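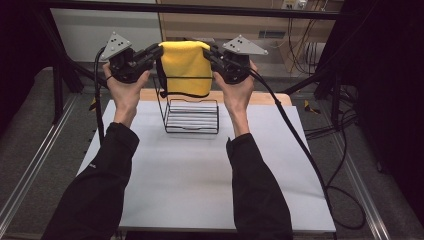
Drying Towels on a Dish Rack

02/05/2021

I bought a pack of yellow microfiber towels in February and have been using them for everything since they came out of the plastic. They are good towels. They pick up water fast and don't leave much lint on the faucet. The trouble is drying them. If I leave one wadded up by the sink overnight it smells by morning, and once that smell gets in it takes two washes to get it out.

Our place in Ulville has a small kitchen and no oven door handle, so the usual spot is out. I tried a stick-on hook first. It held for a week and then came down with the paint. After that I hung them over the back of a chair, and people kept sitting on them.

The black wire rack was already in the cupboard. It's a little one with curved loops at the back and straight wires across the lower part, the sort of thing you would stand a few plates in. I fold the towel, hold it by the two top corners, and let it down over the top rail so it drapes in front. That's all there is to it. The open wires let air get behind the cloth, and a towel I hang after supper is usually dry when I make coffee.

A few things I've learned from doing this for a while:

Wring it hard first. A dripping towel will leave a puddle under the rack and you end up needing another towel.

Fold it once at most. I used to fold in quarters because it looked neater, and the middle stayed damp until noon.

Keep the top edge level. If one corner hangs lower, the whole thing slides off that side sooner or later.

No fabric softener. It coats the fibers and the towel just pushes water around. I wash mine warm, with other microfiber only, and skip the dryer.

The other half of this is the table. I wipe it down before the rack goes back on it, and I try to keep the rest of the top clear.
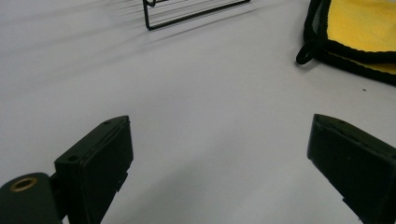 White shows everything, coffee rings most of all, but it also means I can tell when it's clean. I go over it with a damp towel and then a dry one. For rings I use a bit of baking soda and wait – 30 minutes is plenty – before wiping it off. I had a spray cleaner from a shop in Hinthorpe that worked fine too, but it left streaks I had to buff out, so I've gone back to plain water most days.

I may get a second rack. On laundry day there are more towels than rail, and the extras still end up on the chair. The hardware store wants more for one than I paid for the towels, so I'm going to look at the thrift store first.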